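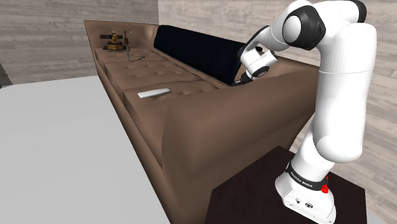 A long brown sofa with three tufted seat cushions.

Why Are There Dents in the Sofa?

October 10, 2018

Have you ever sat on a sofa and poked your finger into one of those little dimples in the cushion? I have. I did it so much when I was seven that my grandmother made me sit on the floor! Those dimples have a name, and there's a pretty clever idea behind them, so let's go poking around.

The name is tufting. To make a tuft, you push a long needle with strong thread right through a cushion, top to bottom. Then you pull the thread tight and tie it off. The spot where the thread pulls down turns into a dimple, and the soft part around it puffs up like a little hill. Sometimes there's a button on top of the dimple, and sometimes there isn't.

So why bother? Well, think about your pillow. After you've slept on it for a while, the stuffing all runs off to the corners and you have to give it a good shake. The same thing can happen inside a cushion – you sit down, the stuffing squishes out to the sides, and after a few months there's a flat patch in the middle. Tufting holds the stuffing where it belongs.

A long time ago, people stuffed their seats with horsehair. Real hair, from the tails and manes of horses! It's springy and it lasts for years, but it does like to wander. These days most cushions have foam inside, and foam stays put pretty well by itself. People still tuft them, mostly for the way it looks.

I wanted to see it done, so I went to a small workshop in Suswood called Hudimska. A man named Chi-keung Sin has been fixing seats there for 33 years. He let me hold his needle and it was longer than my foot! He was working on a big old bench with 48 tufts in it, and every one had to be pulled to the same depth. Pull one too hard and the whole row looks wobbly. I tried 2 and he very kindly did them over again.

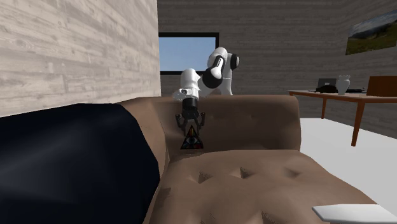 Tufting on a brown sofa.

Now, what about the outside? The cloth or leather that covers a seat is called upholstery (say it like this: up-HOLE-ster-ee). It gets rubbed every time somebody sits down, so it has to be tough. Workshops can test cloth with a machine that rubs it over and over. The one at Hudimska gave my piece 4000 rubs while I ate a sandwich, and I could hardly tell which side had been rubbed.

Under all of that there's a frame, often made of wood. You can't see it, but you can feel it if you squeeze the arm of a sofa hard enough. Between the frame and the cushions there are usually springs or stretchy straps. They give you the bounce. (Please don't jump on them. Springs can pop loose, and it's no fun sitting on one that has.)

Try it yourself

You'll need an old sock, some cotton balls, a big blunt needle, yarn, and a grown-up to help. Stuff the sock until it's nice and fat, then tie the end shut. Push the needle in one side and out the other, come back through right next to the first hole, and pull. There's your tuft! Make a few more and give your tiny cushion to a toy that looks tired. Mine went to a stuffed goat called Magsi, who hasn't gotten up since.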